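Startseite > Praxis > Interviews > Regeln für Roboterzellen

Trivier: Hausregeln für zweiarmige Tischzellen

28. September 2024

Seit Januar gilt bei Trivier ein eigenes Regelwerk für die Arbeit an zweiarmigen Tischzellen. Es umfasst 30 Punkte auf wenigen Seiten. Wir haben mit der Leiterin des Labors gesprochen. »Die Maschinennormen setzen wir voraus«, sagt sie. »Uns ging es um das, was jeden Tag auf dem Tisch passiert.«

Der erste Abschnitt regelt das Auflegen der Objekte. Werkzeug mit Spitzen gehört in die Tischmitte, vor die hohen Gefäße. Hände bleiben draußen, solange ein Arm unter Spannung steht. »Das klingt selbstverständlich. Trotzdem steht es bei uns an Punkt eins.«

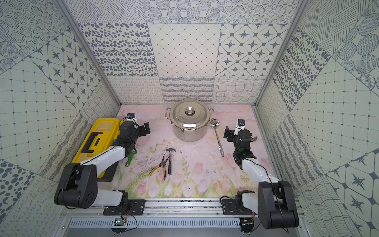 Zweiarmige Zelle mit Topf, Schöpfkelle, Hammer und Zange.

Auch die Muster an den Wänden sind Teil der Vorgaben. Gewechselt wird der Hintergrund nur zwischen zwei Serien, und eine Serie hat bei Trivier 64 Durchläufe. Wer mittendrin etwas verschiebt, verwirft den Durchlauf und trägt ihn ein. »Am Anfang war das unbeliebt. Inzwischen fragt keiner mehr nach.«

Für lange, schmale Teile im Greifer gilt ein reduziertes Tempo. Vor jeder Serie prüft das Team außerdem, ob die Handkamera die Finger beide im Blick hat und das Kabel frei läuft. 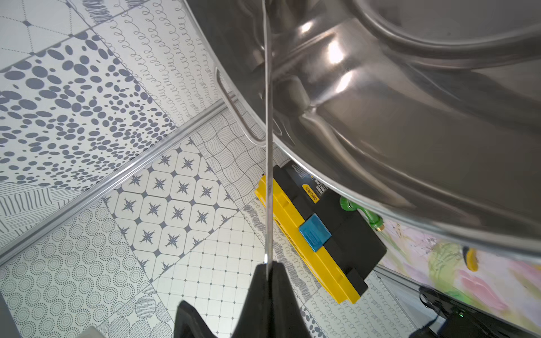 Was noch fehlt

Offen ist die Frage der Reinigung. Bisher wird der Tisch nach 54 Betriebsstunden gewischt, die Leiterin hält das für zu selten. Eine neue Fassung soll mit dem Partner Turov abgestimmt werden. »Wir ändern lieber zwei Punkte im Jahr und halten sie dann ein.«

Kategorie: Robotik & Normen

Weitere Beiträge
- Not-Halt an kleinen Zellen: was Mohammadi vorschreibt
- Gillosia stellt Prüfprotokolle um
- 2.000 Durchläufe sauber dokumentieren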